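Gripper Week at the Irville Bench

Posted Monday, October 24, 2022 by Viola Orlandini

Hello again from Irville! A good many of you wrote after the last gallery to ask when we would get past the arms themselves and on to the hands, and I'm happy to say we have finally done it. Kai Reinholz and I spent 5 days on pipette tip racks and very little else (I now see little round holes when I close my eyes), trying out the multi-fingered gripper against the plain two-jaw one we have been using since spring.

Racks sound like an easy thing to pick up, and for a person they are. For a gripper they are a nuisance. The edge is thin, the plastic gives a little if you squeeze, and a rack that goes up even slightly crooked tends to come down crooked too. Kai wanted to start with the approach from straight overhead, and I wanted to start with grip force, so naturally we did both at once and had to sort out the notes afterward. Kerttu Huttunen kept the log for us and was very patient about it.

We ran 221 pick attempts over the week, with the same purple racks and the same marbled mat. I had worried that the shine on that mat would bother the vision side, and on a couple of afternoons it did, so we turned the exposure down and carried on.

Click either picture for the larger version.
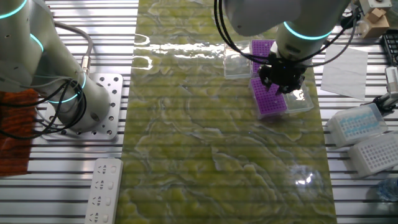
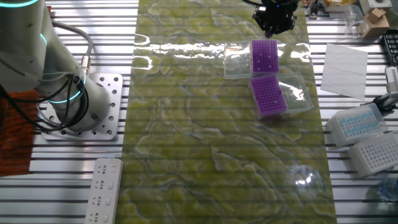 Tip racks on the green marbled mat, with the black gripper at work. First picture: one purple rack held by its edge, a little tilted. Second picture: the fingers over the upper rack, with both clear lids open.

The edge grasp was the one we argued over most. Kai likes it because the fingers stay clear of the holes, and I grumble about the tilt, which matters a good deal when the rack has to drop back into its box. We settled on a slower lift and a short pause before moving sideways, and the last 16 attempts with that setting were the nicest of the whole week!

The two-jaw gripper still wins on speed, and Jamie Mottram would like me to mention that it is also far easier to clean. Fair enough, Jamie. For racks, though, I would reach for the fingers now, and for the heavier boxes I would stay with the jaws until we have had more time with both.

Next up are the Triltuvent finger pads, which Renzo Pellegrini is bringing over from Marino along with 8 spare sets in different thicknesses. If you have used them on thin plastic, do write and tell me how they wore. The gallery from the Brerkden visit is still up on the previous page.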